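Prumuris quilt block patterns

Hello and welcome! Prumuris is a collection of 492 quilt blocks, drafted by Stela Căpraru and me, Carleen Pearce. Every one has been sewn at least once!
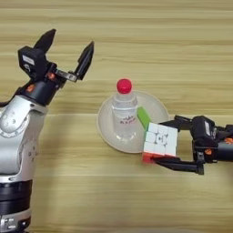
What you get

One text file per block, with cutting sizes in inches and a difficulty mark from 1 to 6. Seam allowances are included (hooray).

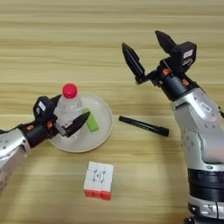
Colour names are kept plain so you can raid your own scraps. "Lime" means a bright yellowy green like the little block near the bottle, and "red" is a proper cap red. Swap them as you please!

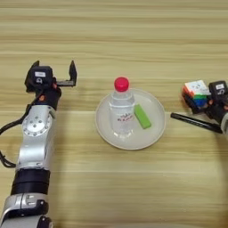

Curved blocks live in their own folder, and Nikau Stubbs is still checking the templates for the last few, so sew a tester first.

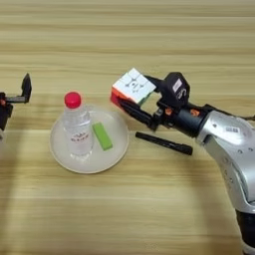

Sharing

Make quilts, give them away, sell them at the fair! Please credit Prumuris if you reprint a pattern. Spotted a wrong measurement? Send us the block number and we'll fix it in the March update.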